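叠衣与家庭衣物整理

叠衣，是把洗净晾干的衣物、毛巾、床单等织物按一定方式折起来，使它们便于收纳、取用和携带的家务活动。在汉语的日常说法里，“叠衣服”“折衣服”“收衣服”常常混着用，严格说来，“收”指的是从晾衣绳或晾衣架上取下来，“叠”和“折”才是后面的那一步，不过大多数人家里喊一声“去把衣服收了”，意思往往是连叠带放一起做完。叠衣看起来是再小不过的事，可它和布料、衣柜、居住面积、季节甚至一家人的作息都有牵连，说起来倒也能说上好一阵子。

名称与范围

广义的叠衣包括折叠、卷叠和悬挂前的整形三类做法。折叠是把织物沿直线对折成方块或长条；卷叠是先折成长条再卷成筒状，旅行装箱时用得多；悬挂前的整形，指的是衬衫、外套一类在挂起之前抻平领口、扣好第一粒扣子、理顺袖子的动作，有些人不把它算作叠衣，但它与折叠总是在同一个时段里完成，分开讲反而别扭。

与叠衣相邻的家务还有分拣、配对（主要是袜子和手套）、熨烫和修补。许多家庭的习惯是边叠边检查，看到掉了扣子的、脱了线的、领子没洗干净的，就顺手另放一堆。这个习惯很值得保留，毕竟一件衣服在一个洗涤周期里，被人从头到脚仔细摸一遍的机会大概也就是这一次了。

历史沿革

在有抽屉和衣柜之前，衣物多半收在箱子里。箱子深，从上往下取，叠放的方式也就以大块平铺为主，把长袍对折两次，层层摞起，最常穿的放在最上头。中式长衣大多是平面裁剪，衣身和袖子铺开来几乎是一整片，折起来格外服帖，这也是旧时箱笼能装下一大家子四季衣裳的原因之一。樟木箱尤其受人喜爱，木料本身的气味可以驱虫，嫁妆里有一对樟木箱，在许多地方至今仍是老一辈人津津乐道的事。

立体裁剪的衣服普及以后，折叠就麻烦了一些。西式衬衫有领座、有肩缝、有袖窿，硬要折成一个平整的方块，总有几处布料要堆在一起。于是商店里出现了衬纸板和别针，把衬衫撑成四四方方的一块，方便在货架上陈列；家里则慢慢改用衣架。五斗橱和带抽屉的衣柜流行之后，平铺摞放的老办法继续沿用，只是高度受了抽屉的限制，叠得小一点、薄一点成了新的讲究。

再往后，城市里的住房普遍紧凑，收纳成了人人关心的话题，直立收纳也跟着走进了很多家庭。直立收纳是把衣服折成能自己站住的小方块，像书一样一件挨一件排在抽屉里，拉开就能看见每一件的颜色，抽走一件也不会弄乱旁边的。它的缺点是头一回整理时很费工夫，而且抽屉没有装满时，衣服容易东倒西歪，往往要塞一只小盒子或一块隔板来帮忙。

各类衣物的叠法

短袖上衣是多数人学叠衣的第一课。常见的做法是正面朝下铺平，左右两侧各向中间折进去，袖子顺势折回，得到一个长条，再由下摆向领口对折，末了翻过来，让胸前的图案朝上。折进去的宽度决定了成品的宽度，同一个抽屉里的衣服最好折得一样宽，摞起来才好看。有的人习惯先竖着对折，让两只袖子叠在一起，再折成三段，这样快是快，但前胸正中会留下一道折痕，穿出门时不大精神。

长袖上衣和薄毛衣的关键在袖子。袖子折进来以后，应当顺着衣身的方向往下放，不要横在中间，否则中段鼓起一块，两头却是扁的。厚毛衣不宜折得太小，折痕处的毛线长期受压，会松弛变形；也不宜挂，挂久了肩头会顶出两个小包，下摆也会越坠越长。比较稳妥的办法是折成一大块，平放在柜子上层，上面不再压别的东西。

裤子先沿裤线对折，把突出来的裆部三角折进去，变成一个规规矩矩的长方形，然后由裤脚往腰部折上来。牛仔裤布料硬，折两次就够，再折便会弹开。西裤最好挂着，裤夹夹在裤脚，让腰部的重量把裤腿自然拉直，能省去不少熨烫的力气。

裙子要看式样。直筒裙和裤子差不多，对折再对折就行；百褶裙则要先把褶子一道道理顺，有人会用旧丝袜把裙子套成筒状收起来，取出来时褶子还是好好的。真丝和雪纺一类滑溜溜的料子，折叠时垫一张薄棉纸，可以防滑，也可以缓和折痕。

袜子历来有两派。一派把两只叠齐，从袜口翻过来包成一团，不会走散，小孩子也很容易学会；另一派认为这样会撑松袜口，主张两只叠齐后对折成三段，立着放。两派谁也说服不了谁，同一个屋檐下两种做法并存的情形也十分常见。

床品与大件

床单和被套的难处在于尺寸。一个人在家叠双人床单，胳膊总觉得短一截，比较省力的办法是直接铺在床上叠，把床面当作工作台，先长边对长边，再短边对短边。两个人叠时各执两角，面对面站着，先一起抖一抖，把布抖平，再走近合拢，这种动作很多人小时候都跟家里长辈一块儿做过，回想起来总带着一点晒过太阳的味道。

床笠四角有松紧带，是公认最难叠的一种。通行的窍门是把手伸进相邻的两个角里，将一个角翻过来套进另一个角，四个角依次套在一起，松紧带就都聚到一处，剩下的部分摊平，便能折成方块。头几回做难免手忙脚乱，套着套着找不到第四个角在哪里，多试两次也就熟了。叠好的床单、枕套可以一起塞进其中一只枕套里，换床品时一拿就是一套，省得在柜子深处东翻西找。

毛巾的叠法多按存放的地方来定。架子浅，就折成三段再对折；架子深，就对折两次；浴室里空间小，也可以卷起来竖着插在篮子里。宾馆和浴场喜欢把光滑的折边朝外，毛边藏在里面，家里若也照这样做，架子上看着会清爽得多。

被子和棉衣一类蓬松的大件，装袋之前要先晾透。压缩袋能省下很大的地方，但羽绒制品不适合长时间压缩，绒朵压得太久，蓬松度不容易恢复。换季时装袋，写一张小纸条放在里面，注明是谁的、哪一床，到了十月里天气忽然转凉，就不必一袋一袋拆开来看。

工具与场所

叠衣用的台面，以宽敞、平整、高度到腰为好。台面太矮，叠上一筐衣服腰就酸了；台面太小，袖子垂在外面，怎么折都是歪的。餐桌、书桌和床都是常见的选择，床虽然偏矮偏软，胜在面积大，大件也铺得开。台面的颜色也有一点讲究，浅色台面上放深色或鲜艳的织物，边缘看得清楚，对得齐；深色台面则更适合叠白衬衫和白毛巾，线头和污渍也容易看出来。 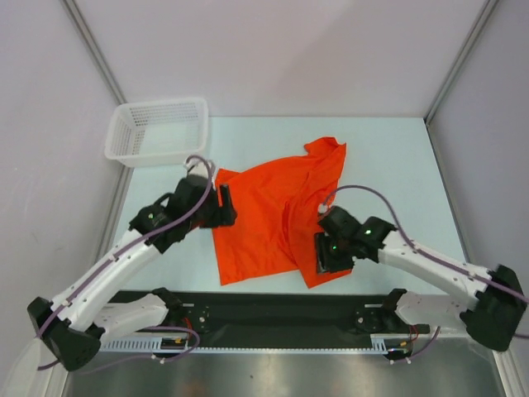 盛放衣物的筐篓，材料有竹、藤、布、塑料和金属几种，各有各的脾气。竹篮藤篮透气好，样子也温厚，但毛糙的地方会钩丝，讲究的人家会在里面衬一层棉布；布篓可以折起来收着，只是站不太稳。塑料筐轻，好冲洗，价钱也便宜，是如今家里用得最多的，上图淡蓝色台面后侧靠左的那只白色塑料筐就属于这一类，长方形，四角是圆的，筐口有一圈光滑的宽边，手握着不硌，衣料从筐沿拖过去也不容易挂住，侧面成排的小孔则能让空气流通。同一张台面上铺着的那块橘红色的布，颜色在浅底上十分鲜明，边在哪里、角在哪里，一眼就看得明白，初学的人拿这样的布来练手再合适不过了。筐子不宜太深，深了以后最底下的几件总被压得皱巴巴的，等轮到它们，往往还得重新抖开。

叠衣板是另一种常见的辅助工具，由几块用活页相连的硬板组成，把衣服铺在上面，依次翻动左、右、下三块板，就能得到大小一致的方块。服装店用它来保持陈列整齐，家里有小孩的也乐意买一块，孩子们把它当作玩具，翻得啪啪响，不知不觉就把自己的衣服叠完了。没有叠衣板的，用一本大开本的杂志或一块裁好的硬纸板垫在衣服后背正中，两侧沿着纸边折进来，再把纸抽走，效果也相差无几。

时机与习惯

衣物最好在干透之后尽快叠好。刚从烘干机里取出来的衣服还带着余温，纤维比较柔软，这时候用手掌抹几下，许多细小的皱纹就平了；堆在椅子上过了一夜，皱纹定了型，再抹就不管用了。自然晾晒的衣服没有余温可借，可以在晾的时候先把衣领和门襟抻直，收下来时自然平整一些。南方梅雨时节空气潮湿，衣服摸着像是干了，腰头、口袋和接缝处往往还有潮气，急急忙忙叠进柜子，过几天便有霉味，遇上这种天气，宁可多挂半天。

各家分配叠衣的时间也不一样。有人每天晚饭后叠一小堆，一边听广播一边叠，不觉得累；有人攒到周四晚上一次叠完，好把周末空出来。人口多的家庭常按人分堆，每人一摞，各自抱回房间；也有按种类分的，上衣归上衣，裤子归裤子，叠起来手势连贯，速度快，只是最后还得再分一遍。小孩子可以从手帕、毛巾、枕套这些方方正正的东西叠起，角对角、边对边，慢慢过渡到裤子和上衣。叠得歪一点也没有关系，放进抽屉里照样能穿。

收纳与保养

叠好的衣服放进柜子，还有几件事要留心。抽屉不要塞得太满，留出大约2指宽的空隙，拿取时不会带出旁边的衣服，空气也能流动。深色和浅色的新衣服最好分开放，有些染料在潮湿时会互相沾染。樟脑丸之类的防虫剂应当用纸或纱布包好，不要直接接触衣料，也要放在小孩够不到的地方。羊毛和羊绒最招虫，收之前一定要洗净，汗渍和食物的残迹比羊毛本身更吸引蛀虫。

长期存放的衣物，隔几个月取出来换一个方向重新折一次，可以避免折痕固定在同一处，对丝绸、亚麻和老旧的棉织品尤其有好处。纪念意义较重的衣服，比如婴儿时的小衣裳、结婚时的礼服，可以在折弯的地方垫上揉松的无酸棉纸，让弯折处圆缓一些，再放进透气的纸盒或布袋里，搁在柜子里干燥避光的一层。

参见

衣柜；熨烫；晾晒；压缩袋；樟木箱；换季收纳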